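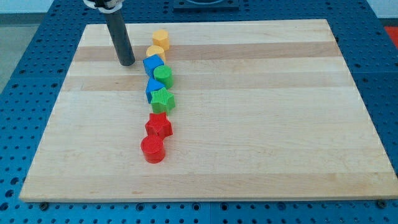
Blocos coloridos do conjunto Zundero sobre a tábua de madeira clara, duas peças de cada cor.

Zundero - blocos de formas e cores
LEIA-ME

Que bom que você chegou até aqui! Esta pasta reúne as fotos dos blocos de plástico que usamos nas atividades de separar e enfileirar, e este texto tenta contar com calma o que há nela (quem já conhece a coleção Menon vai se sentir em casa).

O que tem na pasta
414 fotos na subpasta fileiras
678 fotos na subpasta pares
notas.txt, com as observações de cada arrumação

Sobre as peças
As cores são amarelo, azul, verde e vermelho. Entre as formas há cilindros, estrelas, um cubo, um prisma triangular e um hexagonal. As estrelas têm a superfície texturizada - vale reparar nisso se você for comparar com peças lisas da mesma cor.

Sobre a arrumação
A tábua listrada fica em cima da mesa azul perfurada, e as peças vão de pé sobre ela. A fila não precisa ser perfeita, e gostamos dela assim mesmo, com uma peça ou outra fora do prumo.

Versão 2
Entraram 15 arrumações novas, feitas em novembro, e corrigimos os nomes das formas em notas.txt.

Uso
Livre para aulas e estudos, com menção ao projeto Zundero.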